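Ornilmont opens first serviced holiday apartments at Wunwood

Holiday lettings operator Ornilmont has opened bookings for its first serviced apartments at Wunwood, the former boatyard on the eastern side of the harbour. The first guests will be welcomed in February.

The opening phase consists of 13 apartments arranged over two floors, each with its own entrance from the shared courtyard. One-bedroom apartments sleep two guests and the larger two-bedroom apartments sleep four. All have a fitted kitchen, a separate sitting room and either a balcony or a small paved terrace. Ground-floor apartments have step-free access from the car park.

Planning consent for the conversion was granted after a public consultation which drew more than 623 written responses. Following comments from residents, the original slipway has been kept and the footpath along the water will stay open to the public throughout the year.

Graham Greenwood, Managing Director of Ornilmont, said: "Wunwood has been part of the working harbour for generations and we have taken care to respect that. Many of our guests tell us they want to stay for longer and live as they would at home. These apartments have been planned with them in mind."

The interiors were designed by the Sonska studio under Maj-Britt Isaksson. Walls and floors have been kept in pale colours, and the old roof timbers have been left exposed in the upper apartments.

Guests may book for a minimum of two nights, with reduced rates for stays of four weeks or longer. Bed linen and towels are included in all bookings. Weekly cleaning is provided for longer stays, and the laundry facilities may be used at no extra charge. 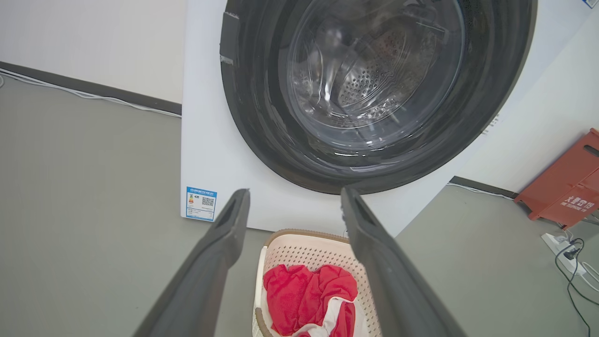 Arrival is from 4pm and keys may be collected from the courtyard office. Dogs are accepted in the ground-floor apartments by prior arrangement.

Siriwan, the café next to the slipway, will serve breakfast to apartment guests and members of the public. It will be run by Ashley Treloar.

A second phase, on the site of the former sail loft, is subject to a separate planning application. Keith Hulme, Head of Development, will present the proposals to residents before the application is submitted.

Media enquiries should be addressed to Jamie Heywood, Communications Manager, Ornilmont.

ENDS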